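Section 4. Moving leftovers from glass to bowl

You need: the glass, 1 Kemley bowl, a spoon. Bowl holds 2 cups — don't heap it.

1. Bowl on a flat table, well in from the edge.
2. Loosen anything clumpy with the spoon first.
3. Hold the glass firmly, tip it low over the bowl. Slow. Let it slide.
4. Wait 2 seconds, then scrape out the rest.
5. Rinse both straight away. Grain sets hard as mortar, espcially oats.

Note: stemmed glasses — foot flat on the table when your not pouring.

CAUTION: never knock the glass on the bowl rim. Chips. Chuck any chipped glass.
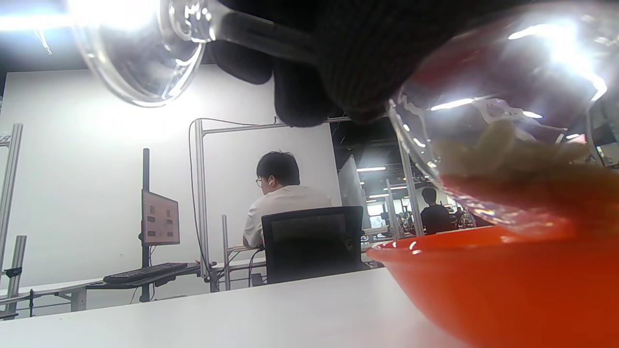 Orange bowl, white table.
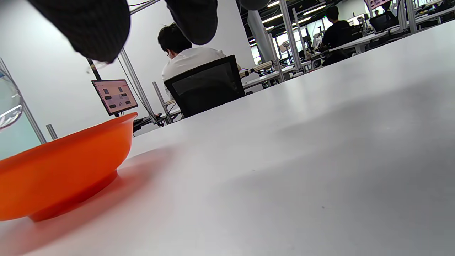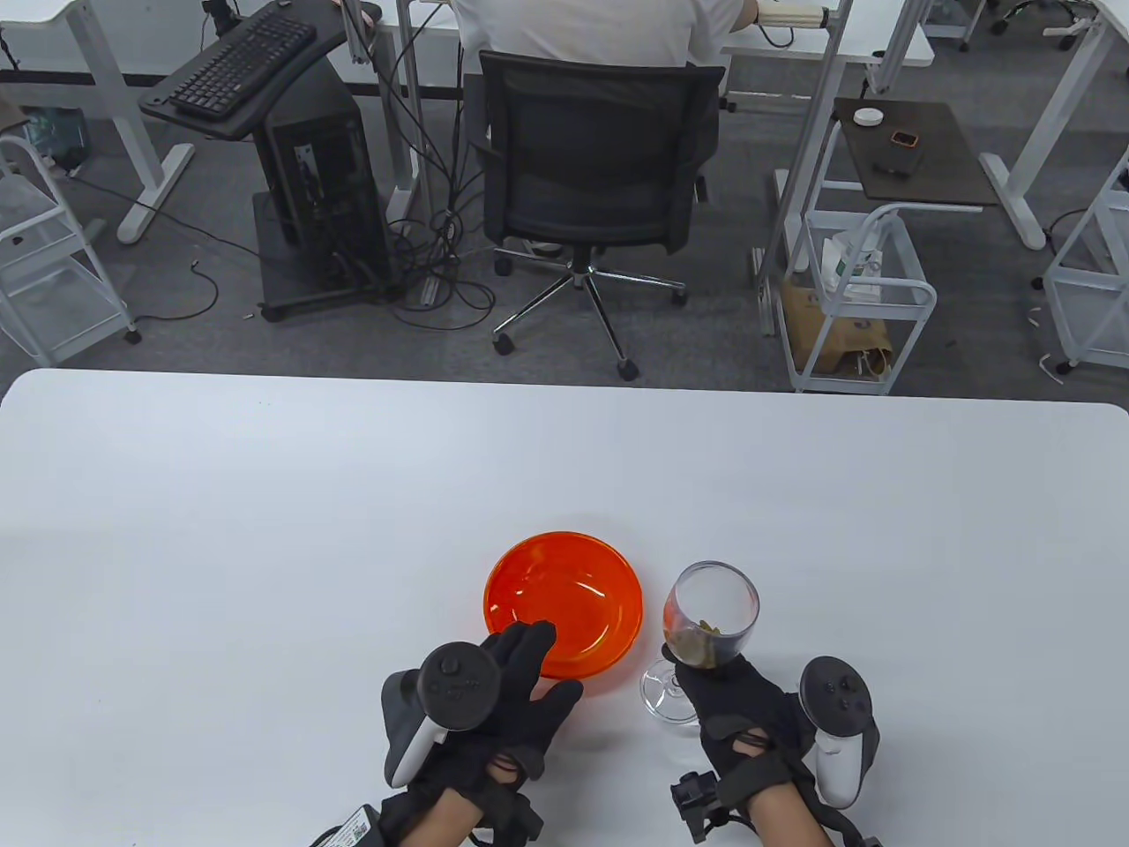

Can the Kemley bowl go in the microwave?
Short bursts only, lid off, and let it cool before you pick it up.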